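Laundry Day at the Okau House
20 Jun 2019

Anyone who has followed these pages for a while knows that I am fond of a well-folded shirt, and that I will talk about one for as long as you let me. This gallery is all about folding on the bed, my favorite place to do it (a table is fine, but a bed gives you room to spread out, and you can't go to sleep until you've finished!). I learned most of what I know in the back of the old Husham laundry, where we got through 322 pieces on a busy day and the tea was always too strong.

My way of doing a T-shirt hasn't changed much since then. Lay it out flat, smooth it from the collar down to the hem with the side of your hand, and bring one sleeve in toward the middle. Then do the same with the other, fold the sides over, and bring the bottom up in thirds. Dark shirts with printing on the chest I like to fold so the print ends up on top, and then you can find the one you want in the drawer without digging through everything.

Keep your finished piles close by while you work, with the light things together and the bedding in a pile of its own. I do love a pile of folded bedding with a bit of color in it, teal next to pink next to a red floral, like something off a market stall. I had a set from Mathur that lasted me 30 years and it was still bright when I finally cut it up for dusters.

Black T-shirt with one sleeve folded in, pale green sheet underneath, and the folded things to either side. A bright window is a great help with black cotton, where every bit of lint likes to hide.

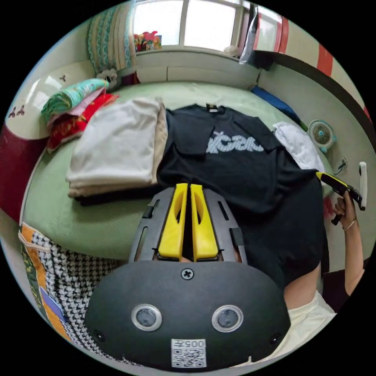 Should I fold T-shirts straight from the dryer or let them cool first?

Fold them while they are still a little warm, and smooth each one with your hand as you go. The creases come out much more easily that way, and most cotton shirts won't need the iron at all.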